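About Hostholm House

Hostholm House is a residential training school for young adults who are preparing to live in a home of their own. It was founded by the Idard Trust and stands at the edge of the village of Tana, a short walk from the railway halt. Residents stay with us for 3 terms. In that time they learn to run a household from day to day: cooking, shopping, laundry, simple repairs and the care of clothes and bedding.

Since opening, the school has received 684 residents. Many arrive having never changed a bed or used a washing machine. Some have lived in care, some with relatives, and some come to us after a long stay in hospital. Applications are considered on the basis of need, and no previous experience of any kind is required.

Our approach

Teaching takes place in the rooms where people live. The school has no separate classroom for household subjects, and the bedrooms, kitchens and laundry are all used for instruction during the morning. Lessons are kept small, with no more than 5 residents to each member of the teaching staff.

The first weeks of the opening term are given to the bedroom. Residents learn to strip and make a bed, to sort clothes for washing, to fold what is clean and to decide what should hang and what should lie flat. The same tasks are repeated on different days with different articles, as a heavy jumper and a pillowcase call for quite different handling. Staff demonstrate a method once and then allow residents to find the way that suits them.

Bedding and personal belongings

Residents may bring their own bedding, and most choose to do so. The school supplies plain white sheets for those who prefer them. We ask only that sheets can be washed at 60 degrees and that each article carries a name tape. Patterned sets are welcome, and the linen in use at present ranges from simple stripes to cats, roses and ribbon bows.

Folding is practised on the bed itself, which gives a broad surface at a comfortable height. A garment is taken from the heap, shaken out, laid face down and smoothed from the centre before the first fold is made. Residents who find it difficult to stand for long may work seated. 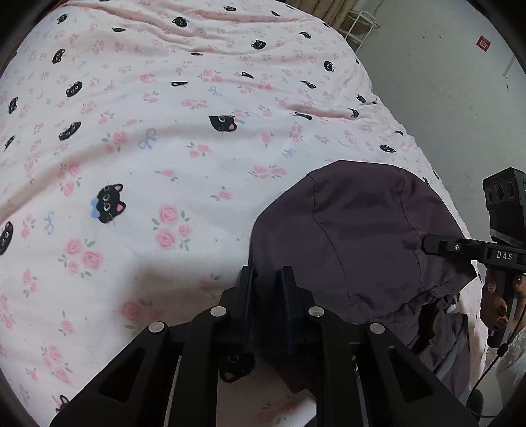

The laundry

The laundry occupies the former dairy and is equipped with 5 washing machines, a drying room and two ironing tables. It is open to residents every day until eight in the evening. Dark and light articles are washed separately, and woollens are dried flat on racks. Each resident is allotted a shelf for finished washing, to be cleared by Friday.

A mending table is kept beside the drying room, with thread, buttons and spare name tapes. Instruction in hand sewing is offered in the second term – machine sewing is available on request.

The Abdella Wing

The Abdella Wing contains the single rooms used in the final term. Residents there keep their own timetable, hold their own keys and are responsible for all cleaning and washing. Staff visit by arrangement. A weekly meeting is held to settle shared matters such as the use of the kitchen and the order for cleaning supplies.

Staff and governance

The Principal is Lovisa Lie, who was appointed by the trustees after serving as head of household studies. She is supported by teaching staff, a residential team and a bursar. The trustees meet each term and publish an annual report, copies of which may be obtained from the school office.

Visiting the school

Prospective residents and their families are invited to visit by appointment. Visits last one morning and include a lesson, lunch and a conversation with the Principal. Enquiries should be made to the school office in writing or by telephone.

Page last reviewed: July 26, 2026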